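Variable Star Watching: Your Questions, My Answers

I get a lot of email about variable stars, mostly from people who have owned a telescope for a while, seen Saturn a bunch of times, and want something to do with it. I love these emails! I'm also slow at answering them, so I've put the ones that keep coming up on this page. If yours isn't covered, write anyway.

What is a variable star?

A star whose brightness changes as seen from Earth. Plenty of them do it because they physically swell and shrink. Others are really two stars circling each other, and one passes in front of the other from our point of view. And then there are the ones that sit quietly for ages and suddenly flare up, which are my favorites (I have lost a lot of sleep to those).

Do I need a telescope?

Nope. I started with my uncle's binoculars and a lawn chair on the edge of Plitulthorpe, where the streetlights give up just past the feed store. Algol, in Perseus, is a naked-eye star. It dims by more than a magnitude every 2.87 days or so, and you can watch it happen over one evening if you look up the predicted time first. Delta Cephei is another easy one. Binoculars open up hundreds more.

How do you measure brightness by eye?

You compare. Find the variable on a chart, then find two stars nearby whose brightness is printed on that chart, one a bit brighter and one a bit fainter. Decide where yours falls between them. If the bright one is 5.2 and the faint one is 5.8 and yours looks halfway, write down 5.5. That's the entire method, and people have been doing it for well over a century.

Your first few will feel like guessing. Mine did. Write them down and keep going, and don't peek at what you got last time!

My estimates don't match anyone else's. Am I doing it wrong?

Probably not. Eyes differ, especially on red stars. Red ones seem to get brighter the longer you stare, so take quick glances. I consistently put red variables a little brighter than Pendo Mrema does, and we've been standing in the same field looking at the same stars for years. Be consistent with yourself, use the same comparison stars each time, and note the moon and any haze.

Can I do this with a camera?

Sure, and you'll get more precise numbers. A plain digital camera on a tripod is enough for the bright ones. Defocus very slightly so each star covers several pixels, keep the exposure short enough that nothing saturates, and take a series you can average. I resisted this for ages and now I do it on most clear nights, with my eyeball estimate written down before I look at the picture.

What about robotic telescopes?

People ask this one a lot in winter, funny enough. You can rent time on a remote telescope, send it a target list, and wake up to data. I've used one in the hills above Obura and it was great for a faint nova I had no hope of reaching from home. It costs money, though, and you learn the sky more slowly that way. My suggestion is to spend a season outside first, then go remote for the stuff you can't reach. 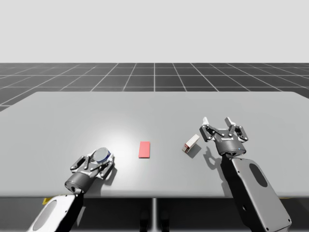
Two robot arms at a table, computer-rendered

If you do go remote, read the cancellation policy before you book. Some services refund you for clouds and some just give you a credit. Check also which filters they have. For variable star work you want a V filter at the very least, and a pretty color picture won't do the same job.

Which software do you use?

A spreadsheet, mostly. For measuring images I use a little program called Betex that Jabari Lema wrote and hands out to anybody who asks. It does one thing: you click the variable, click your comparison stars, and it gives you a magnitude and an error. The menus are a bit odd and the help file is short, but I've never had it crash on me.

How often should I observe the same star?

Depends on the star. For the slow red giants like Mira, once every week or two is plenty, and going out more often will only make you expect a certain answer. Eclipsing stars need an estimate every ten or fifteen minutes while the eclipse is on.
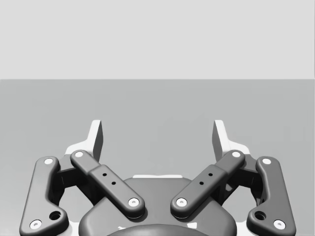 The outbursting kind you should check every clear night, even when you see nothing. "Fainter than 12.4" is a perfectly good observation, and I've sent in pages and pages of those.

Does anybody use the data?

Yes! Professional astronomers can't watch every star all night, all year. Send your estimates to one of the big variable star databases, where anyone can pull them up.

Can I come observe with you?

Please do. We meet at the Warkau picnic ground once it's properly dark, from April until the ground gets too soggy to park on. Bring a red flashlight, more layers than you think you need, and something hot to drink. Turn your headlights off at the gate and roll in slowly. Kids are welcome, and so are people who just want to lie on a blanket and look up.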